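The rulebook at Funon's Fliledton workshop began in November as a single sheet taped to a door. It now runs to 4 pages, and Sanaa Lahlou, its author, regards each new one as a personal defeat.

Most of it concerns hand-held grippers, the sort a person works so that a machine may one day copy them. Rule one says to move at a pace you would not mind seeing repeated 200 times. Rule two says not to show off.

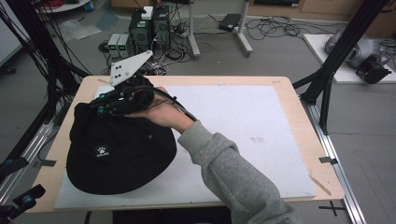
Soft goods get a section to themselves, having caused most of the arguments. Aiguo Luo wanted "fold neatly" defined. Lahlou's definition took eight drafts and still contains the word "neatly" — twice.

Cables have a paragraph too. It is the shortest in the book, and by general agreement the least read.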